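Oltent Low-Tack Marking Tape, Blue, Narrow Roll

Home > Sewing and Cutting Room > Marking and Measuring > Tapes

In stock. Sold by the single roll or in a box.

We have sold the Oltent tape in our shop in Stasdale for longer than we have had a website, and it is still one of those things that people come in for one roll of and then ring up a fortnight later wanting the box. It is a narrow paper tape with a gentle glue on the back, made for putting a line on a surface for an afternoon or a month and then taking it off again. Dressmakers use it, quilters use it, curtain makers get through it at an alarming rate, and we once sold a good deal of it to a lady laying out a stage for the village pantomime.

What it's for

Most of our customers buy it for the cutting table. If you cut a lot of the same thing (cushion fronts, say, or napkins, or quilt blocks) you will know how tiresome it is to measure every single piece from scratch. Put down a line where the fold goes and another where the selvedge goes, and you can lay the cloth to them again and again without picking up the ruler. Liliana Bortolotti, who teaches our beginners' curtain class, has her students tape out the finished drop on the table before they so much as open the fabric, and she says it has saved more velvet than any other habit she knows.

It is also very good for marking the grain on cloth that won't take chalk, and for holding a paper pattern steady where pins would leave holes – oilcloth, coated cotton, leather, that sort of thing. Please do try it on a scrap first. It is kind to most fabrics but we would not put it on silk satin or anything with a raised pile without checking, and on velvet you should keep it to the wrong side.

Finding your middle

A question we get often, usually by telephone and usually from someone with a tape measure in the other hand, is how to find the centre of a table or a large piece of cloth without going round and round in circles. The old way is still the best. Measure the halfway point on each of the four sides and put a tiny pencil tick or a pin at each. Then run one length of tape between the first pair of ticks and a second length between the other pair, and where they cross is your middle. Pull the tape off the roll in one go, a little longer than you need, hold it taut just above the table and lower it all at once. If you press it down inch by inch as you go, it will wander.

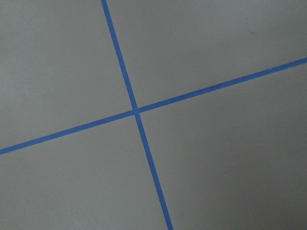 If you find that your lines have come out a bit askew, don't worry, and don't try to nudge them. Lift the whole strip from one end and lay it again. The glue will stand being lifted and put back several times before it loses heart, as long as the surface is free of lint. Jolanta Walczak in our workroom goes over the table with a barely damp cloth beforehand and lets it dry properly, and her lines stay put for weeks.

For a true square corner, the three-four-five method your father may have taught you for laying patios works just as well indoors. Mark three units along one line and four along the other, and when the distance between the marks is exactly five, you have a right angle. Use whatever unit you like. I work in hands' breadths when I am being lazy and centimetres when a customer is watching.

How it behaves

The paper is slightly crinkled, so it will go round a gentle curve if you coax it, though for tight curves such as armholes and necklines you would be better off with the Gridetti flexible tape, which stretches more and costs a little more too. It tears by hand, straight across, without scissors. You can write on it in pencil or biro, and we mark our own with the job number and the seam allowance. Felt tips can bleed through, so keep those off it if there is pale cloth nearby.

Peel it back on itself, low and slow, and it should come away cleanly. We suggest leaving it down no longer than a month, and less on a table that stands in full sun. Any trace of stickiness will usually come off with a dab of the tape itself, pressed and lifted. It does not care for the iron, so please take it off before pressing.

Details

Colour: blue
Backing: crinkled paper, matt
Adhesive: low tack, removable
Tears by hand: yes
Takes pencil and biro: yes
Length: 100 metres per roll
Storage: flat, in a drawer or tin, away from radiators

What customers say

"I make bunting to order and did 2,000 flags over one summer with the same two strips of tape marking my fold. I replaced them once, and that was my own fault for spilling tea." – Zuleica Mendonça

"Good tape. Slightly narrower than I had pictured, so I double it up for the long edges. Comes off my old pine table without lifting the varnish, which the cheap one did not." – Stojan Vidmar

"Wish it came in yellow as well, as my cutting mat is blue. Otherwise no complaints and it arrived very nicely wrapped." – Edgardo Gatchalian

On the matter of yellow, we have asked. The makers tell us they are thinking about it, and they have been thinking about it since a year ago last September, so we would not hold out for it if you have cushions to finish.

Often bought with this

Nasrallah steel rule, one metre
Gridetti flexible tape, for curves
Tailor's chalk, white, box

Ordering and returns

Orders placed before two in the afternoon go out the same day, and you are welcome to collect from the shop if you are passing. Unopened rolls can come back to us for a full refund. For classes, theatres and workrooms wanting several boxes, do ring and ask for Jolanta, who will work out a price for you and very likely talk you through your table layout while she is at it.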